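6 May 2019

Back at the bench after the long weekend, and the first job was the board. The old one had a cup in it you could feel with the flat of your hand, so I finally opened the panel that came over from Levstead and gave it most of the morning. It's a lovely thing, butcher-block style, pale strips with a few darker tan ones running through, and I'll admit I spent longer than I needed to just turning it over and deciding which face to put up. I went with the one that has the two dark bands toward the back. They make handy landmarks when you're trying to tell somebody where to put a thing down.

Sanded it lightly with the fine paper (the Nordin sheets are nearly gone, three left in the drawer) and wiped it with a barely damp rag. No oil. I know some of you like the look of it, and so do I, but the Allar labels lift off an oiled surface and I don't want to go through that again like last September.

Room was at 48 percent humidity when I wrote it on the wall chart. I'd be happier if it stayed under 50 through the summer, so please keep the door to the loading side closed, even on nice days!

Then it went onto the blue plate. I vacuumed the holes first, which took forever, and found a good deal of sawdust down in the seams where the plate sections meet.

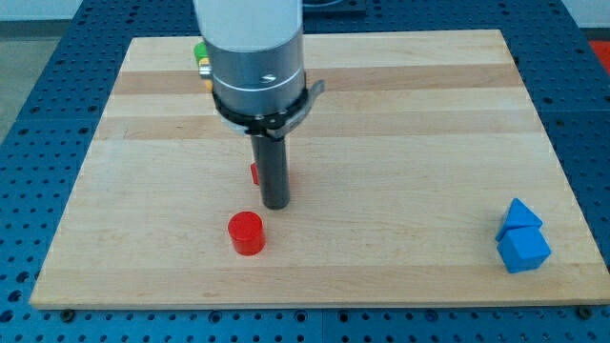 I'd like us to leave it bare for a day or two and see whether it moves at all in its new home. If you lay the long straightedge across it, please do it with the grain and again across the grain, and pencil both readings on the chart with your initials. I did one set before lunch and was pleased with it, but one set is only one set.

Still to do: ask Skindton whether they'll cut us a second panel from the same batch, find the good square, and round over the front edge very slightly, since it's crisp enough to be unkind to a forearm. Old board is leaning behind the rack if anyone wants it for a shelf.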